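Doltham Kitchen Words

A word list and reading notes for old household recipes

Welcome, and thank you for stopping by! This folder holds the word list I put together while reading my way through the handwritten recipe books of Doltham and the farms out toward Dredness. It started as a page of scribbles tucked in a drawer and grew from there, as these things do, and now it has 163 entries and (I hope) a sensible layout.

What you get

entries.csv has one word or phrase per line, with its spelling variants, a plain meaning and the recipe book it came from. books.csv lists the 11 recipe books, each with a short code and a note on how readable the handwriting is. Book J4 is the hard one – the ink has gone the color of weak tea, and I read parts of it with a magnifying glass and a good deal of guessing. Anything I wasn't sure of has a "q" in the last column, so please treat those gently.
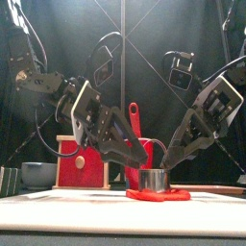
Measures gave me the most trouble, and I would read that part of the list before using any of the rest. A "cup" in one book is a teacup and in another it's whatever the family drank from, and a "Jonberg spoon" seems to be a heaped tablespoon, though two of the books disagree. I left all of these as written and put my best reading beside them. There are 15 measure words in all, and 6 of them still carry the "q" mark.

Spelling

I kept the original spelling everywhere, even where it made me wince. If you search for "biscuit" you will want to try "biskit" and "bisket" too, or just use the variants column, where they all sit together.

Using it

Please do use it for anything you like, from a school project to a cookbook. A mention of the Doltham list would be kind. If you know a word I've missed, or can settle the business of the Jonberg spoon, open an issue and tell me where you came across it. I go through them most evenings after supper.

Last tidied in October, when I fixed the sort order and two wrong book codes.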